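Shop > Classroom Robotics > Hand-Held Grippers > Prarnis Club Kit

Products Team Orders Spare Parts Downloads Contact

We use cookies to keep your cart and login active. Accept / Settings

Prarnis Hand-Held Gripper, Club Kit

The Prarnis is a hand-held two-finger gripper for school clubs and student projects that record manipulation tasks by hand before running them on an arm. It is the standard gripper for the table-clearing event in the Tumwood student league.

Contents
Gripper body with curved fingers, 1
Replacement finger pads, 2 pairs
Marker cubes, 2
Data cable, 1
Printed task cards, 30

Specifications
Maximum opening: 135 mm
Pad life: 2,000 closures under normal club use
Recording software: Drarnon, Mahmoud edition or later

The fingers close by hand pressure only — there is no motor in the Club Kit. Pads are replaced with the supplied hex key. Replace both pads of a pair together, or the grip will drift to one side.

Setup
Attach the marker cubes before starting Drarnon. Run the calibration routine once per session and again after any drop. Keep the printed faces of the cubes clean. Fingerprints on matte print can be removed with a dry cloth; do not use solvent.

Starter tasks
The task cards begin with single rigid objects and move on to soft items and mixed tabletops. A potted plant with crumpled tissues next to it on a wooden table makes a suitable intermediate layout. 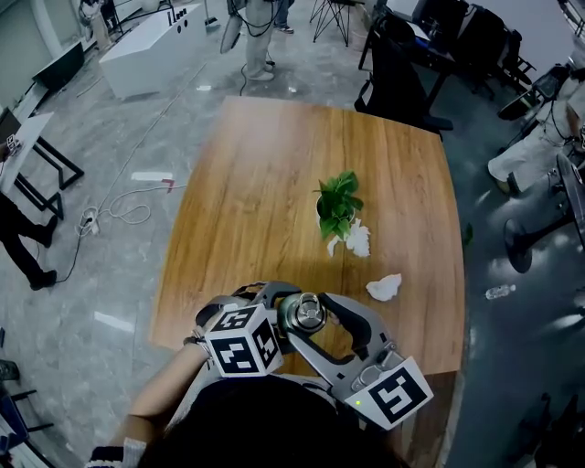 Teams should record each layout from several starting positions and discard runs in which a cube is covered by a sleeve or the other hand. Drarnon flags these runs but does not delete them.

The motorized wrist adapter is sold separately and does not fit bodies shipped before November. League entries may use either version — check the current Tumwood rules for pad material.

Related: Finger Pad Set, Marker Cube Pair, Wrist Adapter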